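Travby Residence: Shared Kitchen and Drinkware Shelf, Frequently Asked Questions
Issued by the Household Office. Last revised 6/4/20.

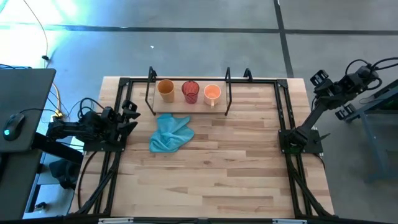 The shared kitchens at Travby Residence are open to all residents and their registered guests. Each kitchen is provided with a set of everyday drinkware, a worktable and a small rack for cups in current use. The rack is low and holds a single row, and residents are asked to leave space between items, as with the amber tumbler, the red tumbler and the orange mug, so that each can be lifted without disturbing the next. The answers that follow apply to both floors unless a floor notice states otherwise.

GENERAL

Who is responsible for the shared kitchens?
The Household Office is responsible for furnishings, supplies and repairs. Day-to-day matters are handled by the floor coordinators, Ljubica Spahić on the first floor and Arben Petek on the second. Questions about charges should be addressed to Spyros Delić at the Household Office.

When may the kitchens be used?
The kitchens are open at all hours. Residents using a kitchen late in the evening are asked to keep noise low and to close the door.

May guests use the kitchens?
Yes, when accompanied by a resident. The resident is responsible for washing and returning anything a guest has used.

DRINKWARE

What drinkware is provided?
Each kitchen is issued 20 pieces, a mixture of tumblers and mugs in assorted colors. The sets are not matched. Replacements are chosen for size and durability, and a particular color cannot be requested.

May I keep a cup in my room?
A cup may be taken to a resident's room for the day and must be returned the same evening. Cups found in rooms during the monthly inspection will be returned to the kitchen and noted by the floor coordinator.

What is the difference between the rack and the cupboard?
The rack on the worktable is for clean cups that are likely to be used again the same day. All other drinkware belongs in the cupboard beside the sink. At the end of the evening the last person to leave the kitchen should move any cups on the rack to the cupboard.

How should cups be placed on the rack?
Tumblers and mugs are set upright, in one row, on the wooden board. Do not stack cups on the rack or hang anything from its end frames. Mugs should be placed so that the handle does not press against a neighboring item. Cups must be dried before they are placed on the rack, as standing water marks the board.

May I place my own cup on the rack?
Personal cups are permitted if there is room. They should be labeled on the base with the resident's room number. The Household Office does not replace personal items that are lost or damaged in the shared kitchens.

What should I do if a cup is chipped or cracked?
Remove it from use at once. Wrap it in newspaper, place it in the box marked Breakages under the sink, and enter the item on the breakage sheet. There is no charge for the first piece in any term. Later pieces are charged at the rate posted in the kitchen.

CLOTHS

Which cloth should be used for drying?
Cloths are assigned by color. Turquoise-blue cloths are for drying drinkware and plates only. Yellow cloths are for counters and tables. Gray cloths are for the floor and are kept in the utility closet. Please do not use one in place of another, even briefly.

Where should a drying cloth be left?
A cloth in use may be left on the worktable while washing up is in progress. When the work is finished, it should be shaken out and hung on the rail by the window, opened to its full width. A cloth left in a heap dries slowly and will need to be washed sooner.

How often are cloths changed?
Clean cloths are delivered to each floor with the linen. The laundry contractor, Cirnar, collects used cloths from the bin in the corridor. Residents may take a fresh cloth from the drawer at any time and need not wait for a delivery.

May I wash kitchen cloths with my own laundry?
This is not recommended. The dyes in the colored cloths can transfer to light clothing, and the Household Office cannot accept claims for damage of this kind.

THE WORKTABLE

How should the wooden tabletop be cleaned?
Wipe the surface with a damp yellow cloth and a small amount of dish soap, following the direction of the strips. Wipe a second time with clear water and dry it immediately. Scouring pads, bleach and abrasive powders must not be used.

May hot pans be placed directly on the wood?
No. Trivets are stored in the top drawer. Scorch marks can be removed only by sanding, and this requires closing the kitchen for a day.

May food be cut on the tabletop?
No. Cutting boards are provided and should be used for all food preparation.

There are marks and small dark spots in the wood. Should these be reported?
Knots and differences in shade between the strips are natural to the material and need not be reported. Please do report open joints, splinters, lifting edges or stains that remain after normal cleaning.

When is the tabletop oiled?
Oiling is carried out in May each year by the joinery firm Skalholm. Notice is posted 5 days in advance. The table may not be used until the notice has been taken down.

May items be left on the table overnight?
The table should be left clear, apart from the rack. Food, mail and personal belongings left overnight will be moved to the holding shelf in Room 53 and kept there for six days.

FURTHER QUESTIONS

How do I report a fault or request supplies?
Complete the request form at the front desk. Urgent matters, including leaks and broken glass in a walkway, should be reported to the desk in person at any hour.

Whom should I contact if I disagree with a charge?
Write to Ljubica Dimitrov, Residence Manager, giving your room number and the date of the charge. A written reply is given within six working days.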